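Chapter 7
The Kitchen as a Workplace

Before you read on, think of the last hot drink you made at home, and try to remember it as a journey. You went to the cupboard, and then to the tap. You went back to the kettle, across to the fridge if you take milk, over to the drawer for a spoon, and then (if your kitchen is anything like mine) you turned on the spot two or three times looking for somewhere to put the teabag. Most of us have done this so often that we no longer notice our feet moving at all, and that is a pity, as a great deal of what makes a home pleasant or tiresome to live in is written in those few steps.

In the last chapter we looked at halls, stairs and landings, the parts of a house that people pass through. Now we come to a room where people stay put and work. It may be unpaid work, and it may be done in slippers, but it has tools, materials, hazards and a timetable just as a workshop has, and it deserves to be planned with the same care. 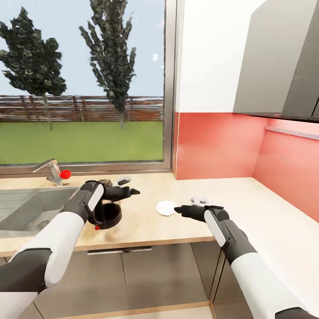

Figure 7.1 A black kettle just above a light wooden worktop.

When I first taught this subject at Altgate, I used to ask my students to go home and draw a plan of their own kitchen from memory. They were always confident about the big things, the cooker and the sink and the window, and nearly always wrong about the distances. Ffion Bowen, who was in one of my earliest groups and later went on to plan homes for a living, drew hers with the fridge right beside the sink. When she went back with a tape measure she found a whole doorway between them. She had lived in that house all her life! I still have the drawing, and I bring it out every September to cheer up the new class.

The lesson I took from it is that we remember rooms by what we do in them, and distance tends to fade from memory once a path has become a habit. It comes back quickly enough when something changes. A sprained ankle will do it, or a new baby on one hip, or a grandparent coming to stay who can't easily reach the top shelf.

What the worktop is for
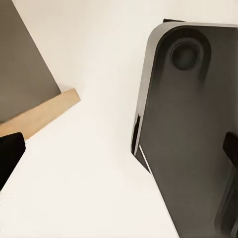
People who are choosing a kitchen often spend their energy on doors and handles, and leave the worktop until last, as though it were only the lid on the cupboards. Yet it is where nearly all the work takes place. It has to be high enough that you don't stoop and low enough that you can press down on a rolling pin. Its front edge will be leaned on, and its back edge will gather crumbs. A patch of clear surface next to the cooker, for a hot pan that must be put down in a hurry, is worth more than a long stretch of it on the far side of the room.

You will meet the word "run" a good deal in this chapter. A run is simply an unbroken length of worktop, and its usefulness depends on where the breaks fall. In the old terraces at Sowerby, which we shall study as our first example, the tenants had two short runs with a door between them, and the result was that one side held the bread bin, the letters and the radio, while all the cooking was squeezed on to the other.

Small things and where they live
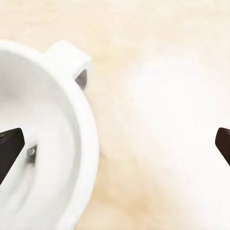 There is a simple rule that planners call storage at the point of first use. It means that an object should be kept beside the place where you first need it, and the place where you put it away matters rather less. Saucepans start their working life at the tap, so there is a good case for keeping them near the sink. Tea towels belong within reach of the draining board. The rule sounds obvious, and yet very few of us follow it, partly because we inherit our kitchens from other people, and partly because on moving day everything goes into the nearest cupboard and then stays there for years.

For the Niltetora housing survey, which you will find set out in full on page 111, households were asked to keep a diary of every time they opened a cupboard door over one morning. Do try this yourself. It is dull for the first ten minutes and then becomes rather absorbing.

Shapes of kitchen
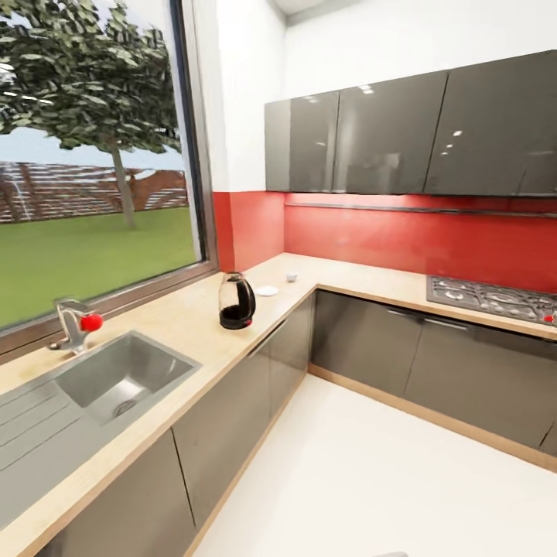

Broadly speaking, kitchens come in a handful of shapes. The single line suits a narrow flat. The galley has two facing lines, and works beautifully for one cook and badly for two. The L shape turns a corner, which keeps people walking through the room out of the cook's way and often leaves space for a small table. The U shape gives the most worktop and the most awkward corners, and we shall have plenty to say about corners when we reach section 7.4.

None of these is best. A shape that delights a keen baker may drive a family of five to distraction, and you should be wary of any plan that has been drawn before somebody has asked who is going to do the cooking.

Activity 7A
Draw your own kitchen from memory, marking the sink, cooker, fridge and doors. Then measure it, and draw it again at a scale of 1 to 40. Lay the two drawings side by side and write a short paragraph on where they differ. Keep both, as you will need them for the Dirneo case study on page 87 of the workbook.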